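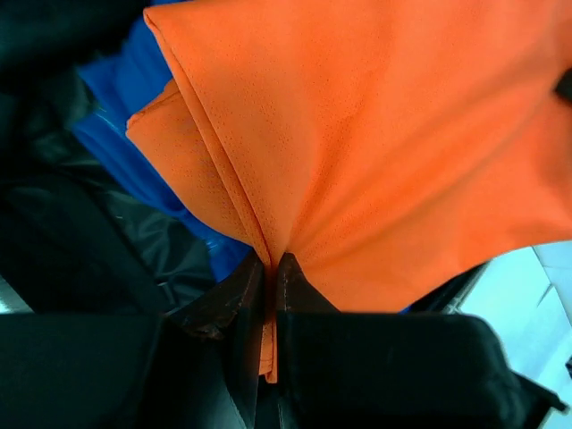 # skurport

A plain-text record of every kit, fixture and lost shin guard belonging to Paiva Athletic, a Sunday-morning soccer club with more opinions than players. It replaces a spreadsheet called `kit_FINAL_final2`, which had seven tabs, two of them hidden and one of them somebody's mortgage.

Maintained by Marlene Miranda. Last full check of the data: 1st March.

## What's in the repo

| File | Contents |
|---|---|
| `shirts.csv` | One row per shirt, dead or alive |
| `loans.csv` | Who took what home, and when they said they'd bring it back |
| `fixtures.csv` | Games, including the ones we'd like to forget |
| `wash.csv` | Laundry turns |
| `notes/` | Free text, lightly edited for language |
| `check.py` | Complains about the above |

There are 600 rows in `fixtures.csv`. A good number were typed in from a ring binder that had spent a winter in a car trunk, so treat early kickoff times as folklore.

## Getting started

You need Python and nothing else. Clone the repo, then:

```
python check.py
python check.py --season current
python check.py --who-has 22
```

The last one tells you who has shirt 22. The answer is usually Sitov.

If `check.py` prints nothing, everything is fine. People keep reporting this as a bug. I tried making it print "OK" and then got asked what OK meant, so it's back to silence.

## Fields in `shirts.csv`

- `number` — the number on the back. Text, not an integer, on account of the year we had a 7 and a 7A.
- `set` — `home`, `away` or `ultar`. The Ultar set came from a sponsor who sold gutters and has since moved to another town. We still wear it for friendlies.
- `size` — what the label says.
- `true_size` — what a human being would call it. Fill this in. The label on the away set was written by an optimist.
- `status` — `in_bag`, `on_loan`, `repair`, `retired`, `unknown`.
- `last_seen` — a date, or blank. Please don't write "recently."
- `remarks` — anything else. Commas are fine if you put quotes around the whole thing. You won't, but they are.

`retired` means the shirt can't be worn in a league game. It doesn't mean thrown out. We have never thrown out a shirt, and anyone who has seen the storage closet will back me up.

## Laundry

`wash.csv` runs on a rota of five households. Your turn starts when the bag reaches your door and ends when it reaches someone else's. Leaving it on the porch counts as delivery only if the other person knows it's there.

Cold wash, inside out, no fabric softener, hang dry. Mesh and softener don't get along: the shirts come back feeling lovely and then stop breathing by halftime. The tumble dryer is how we lost the numbers off the old away set, and the row for that day in `wash.csv` has been left as a warning.

Turn the socks the right way out before they go in. I know. Do it anyway.

## Known problems

1. Two players share a surname and an initial. `loans.csv` can't tell them apart and, on a foggy morning, neither can our goalkeeper.
2. Abandoned games are stored as `0-0`. Real goalless draws are also stored as `0-0`. There's a `played` column coming, probably in March.
3. `--who-has` only looks at the latest loan. If you swapped shirts in the parking lot and didn't log it, the script will blame the wrong person with total confidence.
4. Anything entered from a phone may contain curly quotes. `check.py --straighten` fixes most of them and mangles one nickname.

## Contributing

Open a pull request, or text me the change and I'll type it in while sighing. Keep one change per commit. "Updated stuff" is not a commit message, although the history suggests otherwise.

Please don't:

- sort the files; the order matters to `check.py` for reasons I regret
- add a column for player ratings (we tried it, there was an argument, two people still sit at opposite ends of the bench)
- commit photos of the team sheet; type it out

## License

The code is MIT. The data can be reused by anyone who wants it, with the `notes/` folder excepted, as some of those remarks were made straight after the Sitov penalty and don't reflect the views of the club.

Questions go in the issue tracker. Missing shirts go in the bag.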